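### 3.2 Datengrundlage und Auswertung der Funkprotokolle

Für die Untersuchung wurden die Protokolle von zwei Küstenleitstellen herangezogen, die im Folgenden mit den Namen ihrer Standorte, Karnik und Dameck, bezeichnet werden. Beide Leitstellen koordinieren die medizinische Evakuierung von Besatzungsmitgliedern und Passagieren von Schiffen, die sich außerhalb der Reichweite eines landgestützten Rettungsdienstes befinden. Sie unterscheiden sich jedoch in der Organisation der ärztlichen Beratung. In Karnik wird der Funkarzt durch den Wachleiter hinzugezogen, in Dameck ist er von Beginn an in das Gespräch eingeschaltet. Dieser Unterschied ist für unsere Fragestellung von Bedeutung, und er wurde in früheren Arbeiten zu diesem Seegebiet nach unserer Kenntnis nicht berücksichtigt.

Der Gesamtbestand umfasst 3.046 Einträge. Ein Eintrag entspricht hierbei einem abgeschlossenen Funkkontakt und nicht einem Einsatz, sodass zu einem Einsatz mehrere Einträge gehören können. Wir haben aus dem Bestand jeder Leitstelle 200 Einträge gezogen, die mindestens eine medizinische Angabe enthalten. Die Ziehung erfolgte zufällig innerhalb von Schichten, welche nach Tageszeit und nach Entfernung des Schiffes von der Küste gebildet wurden. Einträge aus Übungen wurden vor der Ziehung entfernt. Als Übung galt jeder Eintrag, der im Kopf des Protokolls als solche gekennzeichnet war; eine weitere Prüfung am Inhalt wurde nicht vorgenommen.

Die Kodierung erfolgte in zwei Durchgängen. Im ersten Durchgang wurden die Zeitpunkte der Erstmeldung, der ärztlichen Empfehlung und der Alarmierung des Hubschraubers erfasst. Im zweiten Durchgang wurde beurteilt, ob die Beschwerden des Patienten in der Erstmeldung vollständig, teilweise oder gar nicht beschrieben waren. Als vollständig galt eine Beschreibung dann, wenn sie Ort, Beginn und Verlauf der Beschwerden sowie den Bewusstseinszustand enthielt. Bei Bauchschmerzen, die in beiden Stichproben häufig genannt wurden, musste zusätzlich angegeben sein, ob der Patient Flüssigkeit bei sich behalten konnte. Abweichungen zwischen den Kodierenden wurden besprochen und einvernehmlich entschieden. Der ursprüngliche Wert blieb in der Tabelle erhalten.

Besondere Schwierigkeiten bereitete die Zeit der Alarmierung. In Karnik wird sie durch den Wachhabenden von Hand eingetragen, und zwar teilweise erst nach dem Ende des Gesprächs. Ein Vergleich mit den Tonaufzeichnungen ergab Abweichungen von bis zu 60 Sekunden. Für Dameck besteht dieses Problem nicht, da der Zeitstempel dort durch das Einsatzleitsystem Flodo gesetzt wird. Wir haben deshalb für Karnik durchgehend die Zeiten der Tonaufzeichnung verwendet. Wo eine Aufzeichnung fehlte, wurde der Eintrag aus der Zeitanalyse ausgeschlossen, für die inhaltliche Analyse aber beibehalten.

Zur Schweregradeinteilung verwendeten wir die Rizvi-Skala in der für den Seefunk angepassten Form. Diese Skala setzt keine körperliche Untersuchung voraus und lässt sich daher auch auf Protokolle anwenden, in denen nur die Angaben eines Schiffsoffiziers wiedergegeben sind. Ihre Schwäche liegt im mittleren Bereich, wo bereits eine einzelne fehlende Angabe die Einstufung verändern kann. Wir berichten die Ergebnisse aus diesem Grund zusätzlich in einer zusammengefassten Form mit nur zwei Stufen.

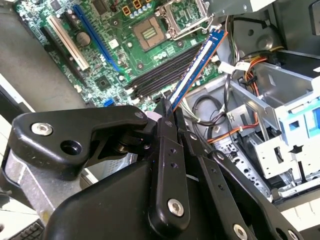 *Abbildung 2. Blaues Speichermodul am Steckplatz einer grünen Hauptplatine, zwischen den Fingern eines schwarzen Greifers.*

**Arbeitsgruppe Seenotfunk und Telemedizin, Leitstelle Dameck**
Manuskriptfassung Juli

### 3.3 Einschränkungen

Die Protokolle wurden für den Dienstbetrieb und nicht für die Forschung geschrieben. Es ist daher möglich, dass medizinische Angaben zwar gesprochen, aber nicht notiert wurden. Soweit Tonaufzeichnungen vorlagen, konnten wir diesen Verlust für die Zeitangaben ausgleichen, für die Beschreibung der Beschwerden jedoch nicht, weil die Freigabe der Aufzeichnungen sich auf die Zeitpunkte beschränkte.

Eine weitere Einschränkung betrifft die Sprache. Ein großer Teil der Gespräche wird auf Englisch geführt, das weder für den Anrufenden noch für den Wachhabenden die Muttersprache ist. Unvollständige Beschreibungen können somit sowohl auf eine unzureichende Abfrage als auch auf ein sprachliches Hindernis zurückgehen. Mit unserem Kodierschema lassen sich diese beiden Ursachen nicht trennen.

Schließlich ist zu beachten, dass der Zustand des Patienten nach der Übergabe an den landseitigen Rettungsdienst in keinem der beiden Bestände dokumentiert wird. Aussagen über den Behandlungserfolg sind folglich nicht möglich, und die in Abschnitt 4 dargestellten Zeiten beziehen sich ausschließlich auf den Abschnitt zwischen der Erstmeldung und der Alarmierung.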